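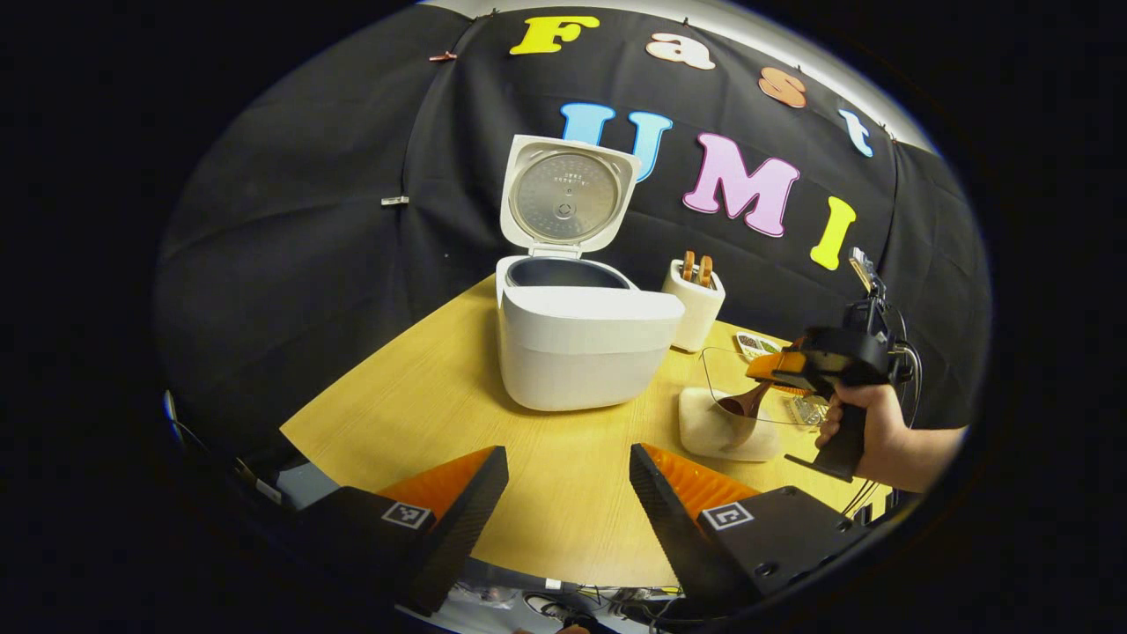 Praltden handheld gripper pair, four stars

I bought two of these in June to collect kitchen demos for a policy we're training, mostly rice cooker stuff, and I've put 500 episodes on them by now. Setup took me 17 minutes a side, most of it fiddling with the camera mount. The pistol grip is comfy, way better than the Carkau we had before, and I can go 12 demos in a row before my wrist starts to complain (the old one got me to 9).

The orange ridged pads are my favorite part! A wooden scoop stays put in them, even held at a silly angle. The square markers on the fingers get picked up nicely too – I've thrown out very few takes over bad tracking.

Gripes: the cables. They loop down off the back of the handle and I'm forever snagging one on the table edge. And the manual says almost nothing about finger width calibration, so plan on a slow first Wednesday. I'd still buy them again, and I've got spare pads on order.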